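十二月になると、私の家ではお菓子の袋が増えます。寒くて外に出たくないので、一度にたくさん買うからです。日本語でこのブログを書き始めてから、食べ物の話ばかりになっていますが、今回は食べ物そのものより、袋と入れ物の話をしたいと思います。

私は辛いものが好きです。故郷の料理はあまり辛くないので、大人になってから覚えた味です。中国のお菓子を売っている店が駅の向こうにあり、月に二回ぐらい行きます。漢字は日本語の勉強で少し読めるようになりましたから、袋の字を見て「香」と「辣」があれば、だいたい買ってしまいます。「辣」は日本ではラー油の「ラー」だと習いました。とても覚えやすかったです。 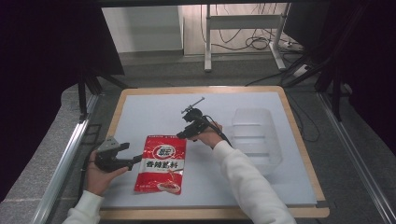
「香辣脆料」の赤い袋。右に透明な入れ物があります。

「脆」という字は、日本語の授業では「もろい」と習いました。ですから、最初にお菓子の袋で見たとき、少し心配しました。もろいお菓子とは、割れているお菓子でしょうか。辞書で調べると、中国語では「さくさく、ぱりぱり」という良い意味もあるそうです。同じ字なのに、気持ちがずいぶん違います。それからは、この字を見るとおなかがすくようになりました。

さて、家での片付けのことです。以前は、買った袋を全部、台所の引き出しに横にして入れていました。すると下の袋が見えなくなって、同じものをまた買います。去年、Rorno という店で、ふたのない透明な入れ物を464円で買いました。小さいほうは448円でしたが、16円の違いなら大きいほうがいいと思いました。この買い物は正解でした。袋を本のように立てて並べると、上から字が読めます。

ただ、立てにくい袋もあります。中身の少ない小さい袋は、すぐに倒れて、となりの袋の下に入ってしまいます。最初は洗濯ばさみで入れ物の縁に留めてみましたが、見た目があまりきれいではありませんでした。今は、大きい袋を後ろに、小さい袋を前に置いて、間に厚紙を一枚はさんでいます。

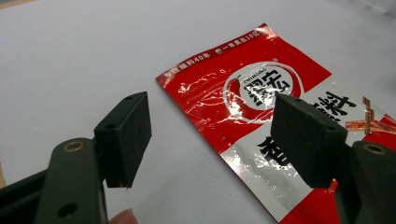 片付けでもう一つ困るのは、袋の表面です。つるつるした袋を何枚も重ねると、引き出しを開けるたびにすべって、順番が変わってしまいます。赤と銀色のこの袋も、つやがあって、しわがたくさん寄っています。手で平らにのばしても、しわはなくなりませんから、私はこういう袋は重ねないことに決めました。一枚だけ、白いテーブルのような平らな所に置けば落ち着いていますが、三枚になるともうだめです。

それから、開けた袋は輪ゴムで閉じていましたが、輪ゴムは古くなると切れます。今は口を二回折って、小さいクリップで留めています。60円のクリップですが、よく働いてくれます。大きい袋なら三回折ったほうが、においが引き出しに残りません。辛い粉のにおいは強いです。となりに置いた紅茶が、一度、少し辛い香りになりました。味は変わらなかったと思いますが、飲むときに変な気持ちでした。

紅茶は今、棚の上の缶に入れています。缶のふたが固くて、朝は開けるのに時間がかかります。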